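Workshop and Kitchen Tips: House Rules for Robot Helpers

Tips on this page: Before you switch on - Setting up the table - Spray bottles and liquids - Food - Practice runs on the screen - Floors and rugs - Cleaning and care - Keeping a log

Compiled by Zsófia Hegedűs

These tips are for people who have a table-mounted arm or a small rolling helper at home, in a shared kitchen or in a hobby workshop. They began as a sheet taped inside a cupboard door in our shared kitchen on Nyitrai Lane, and were rewritten in June after we got a second arm. Where the manual for your machine says something stricter, follow the manual. Local electrical and fire rules come first in any case.

Before you switch on

Find the stop button and press it once with the power on. The arm should go dead or hold still, depending on the model. If it does anything else, leave it off until it has been looked at.

Put the stop button where a person standing at the table can hit it without reaching past the arm. Ours was mounted on the back wall for the first month, and you had to lean through the work area to get to it. We moved it to the front left corner of the counter.

Mark the reach. Stretch the arm out as far as it goes by hand, with the power off, and put tape on the floor or table at that distance plus a hand's width. Anybody inside the tape while the arm is on should be the operator.

Tie back long hair, take off lanyards and push up loose sleeves. Rings are fine for watching but come off for loading and unloading.

One person runs the machine at a time. If you hand over, say so out loud and wait for an answer.

Setting up the table

Clear the table first, then put back only what the job calls for. Left-over mugs, phones and chargers cause most of our stops.

Keep fixed spots for things that come out every time. A strip of masking tape with the name written on it is good enough. We tried printed labels from Kukeck and they lifted at the corners after a few wipe-downs.

Leave a gap between items so the fingers can get down on both sides. Four inches suits our gripper. Measure yours with the fingers fully open and add a little.

Tall, narrow things go at the back or to the side, away from the path the arm takes most. If something has a handle or a trigger, turn it the same way each time. An arm that has been taught one direction will usually make a poor grab at the other.

Chairs get pushed in or taken away. A chair back standing above the table edge is easy to forget because people are used to it, but the elbow of a long arm can swing past the far edge. Check that side before every new routine, and set a software limit there if your controller allows it.

Glass, knives and anything hot stay off the table while a new routine is being tried. Once it has run cleanly 40 times with a harmless stand-in, bring in the real item and start again at low speed.

Spray bottles and liquids

Fill practice bottles with plain water. Bleach, oven cleaner and solvents are for people to handle, with gloves.

Lock the nozzle if it has a lock. If it doesn't, take the trigger head off for lifting practice and cap the bottle.

Point the nozzle away from sockets, the controller box and the camera. A light mist on a lens is enough to spoil the depth reading, and you may not notice until the gripper closes an inch short.

Put a name on every bottle, even the water. If you decant, copy the name and the date from the original container.

Don't let a bottle stand so that it hangs over the table edge. For open containers, pans and pitchers, set a tray underneath and keep the fill below half.

Food

Food that has been gripped by bare metal or workshop rubber gets thrown out or composted. We keep a second set of fingertips, washable silicone, in a lidded box, and they are used for food only.

Wash fruit after the arm has handled it, even with clean fingertips.

Soft fruit needs less grip force than you think. Start at the lowest setting and go up a notch at a time until it holds. A tomato that drops from three inches will split, so practice over a folded towel.

Never run cleaning jobs and food jobs in the same session. Finish one, wipe down, change the fingertips and then start the other. If both kinds of things have to be on the same table for a sorting routine, use closed bottles that have only ever held water.

Raw meat, fish and eggs are not robot work in a shared kitchen. That is our rule and we haven't had reason to change it.

Practice runs on the screen

Most of the planning software sold with home arms can show a simple made-up room. Use it. We build ours in Skeduneo, and a new routine has to pass there before it goes near the counter.

Keep the room plain. Blank walls, one table, one chair and a few everyday things will show up most reach problems, and a plain room loads quickly on an old laptop.

Run the routine at least 1,000 times on the screen and let it move the items a little between runs. Overnight is a good time. Write down the ones that failed and what was being picked up, then look for the same item coming up again and again.

Mix the shapes. A practice table should have something round, something tall, something soft-looking and something with a lid or knob on top. Lids matter - a gripper that takes hold of the knob may lift only the lid and leave the pot behind.

Look at the table from more than one side before you sign off. In the view we use for the kitchen routine, the spray bottle and the red fruit run off the bottom, so we check those two from a second angle, while the lidded gray container and the chair back can be judged well enough from this one.

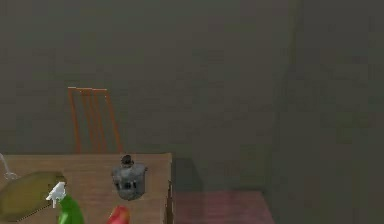 Floors and rugs

For an arm on a rolling base, lift any rug that isn't taped or gripped down. A small wheel can push up the edge and stall, and then the base tips toward whatever the arm is holding.

If the rug has to stay, draw it on the map as a no-go patch, including the fringe.

Watch for dark patches of shadow next to table legs. Cheap floor sensors can read a deep shadow as a step down and stop there. A lamp on the other side of the table usually fixes it.

Route cables along the wall. Where a cable has to cross the floor, use a flat cover with sloped sides, and put it where nobody walks with hot pans.

Wipe up drips right away, then let the floor dry before you send the base over it.

Cleaning and care

Switch off and unplug before wiping the arm. Use a damp cloth with a drop of dish soap, wrung out well. Nothing gets sprayed straight onto the joints.

Check the fingertip pads for cuts and shine. Shiny rubber slips. A few strokes with fine sandpaper bring the grip back for a while, but after that, replace them. The pads sold under the Jaltport name fit our older arm with a shim, though the screws that come with them are too short.

Tighten the table clamp at the start of each session. Ours works itself loose on a wooden top, more so in winter, and a thin sheet of cork under the jaw helps.

Keep the noise down in a shared building. We set a limit of 55 decibels at the door and stop by nine in the evening.

Let the arm cool before you put the dust cover on.

Keeping a log

A plain notebook works. One line per session: who ran it, which routine, which fingertips, and anything that went wrong.

Write down near misses as well. If the arm brushed a chair or nudged a bottle, it goes in, even when nothing fell over.

If the same fault turns up twice, the routine comes off the list until someone has gone through it on the screen again. Cross it out on the cupboard sheet too, so the next person doesn't start it by mistake.

Keep the manual and the clamp key in the same drawer as the notebook. The spare fuse is in the tin with the tape.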